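Category: Live Events / Sound & Ticketing — Open tickets

Ticket 3313. Dandeo trio, terrace set at the Hestton. Status: still open

Left channel drops out in the second half of every set. Piano fine, upright bass goes thin then gone. Swapped the DI, swapped the cable, same thing. Desk is the old Tomić, 2000 series, firmware never touched as far as I can tell. 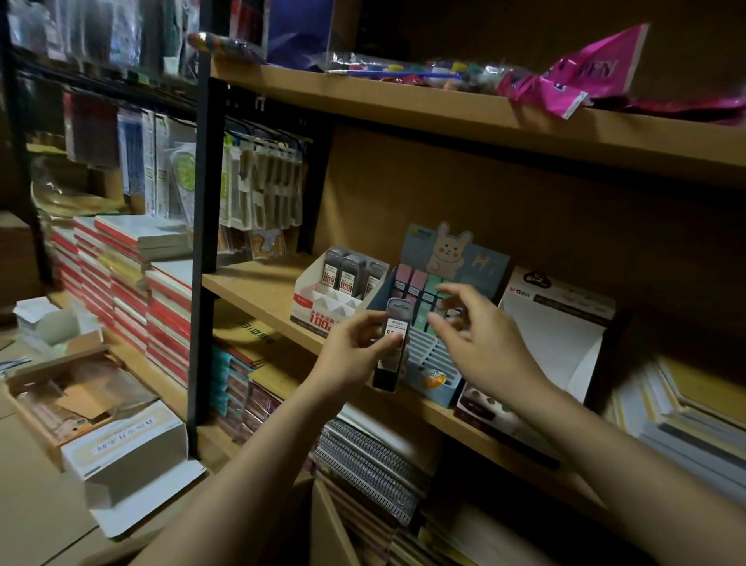 Pravska, June 26, 2026

Soundcheck again. Ran the bass into channel 5 instead of 2, held up for the whole first set. Second set, gone at the slow waltz. So not the channel. Stage box next.

Also the door list. Online sales page still says 8 pm, posters say 8:30. People turning up early and standing on the stairs. Can someone fix the page pls, asked twice already under ticket 1522.
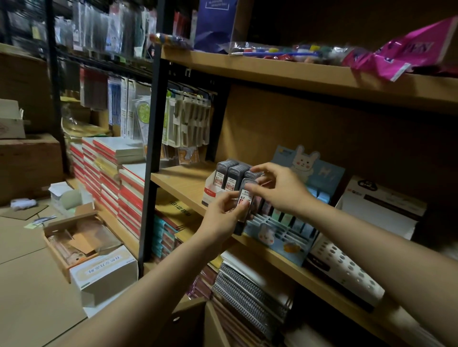 Stage box opened up. One solder joint on the left return looks cracked — moves when you push it. Reflowed it, put the lid back, ran pink noise with the lights up full. No dropout so far but the lights were never on that long before, so not calling it fixed yet.

To do:
- full two-set test before the next show
- spare stage box, the one from the November festival if it ever came back
- sales page start time, see above
- tell the band to keep thier own DI handy

Leaving this open til after the next gig.

Contact the box office | Back to top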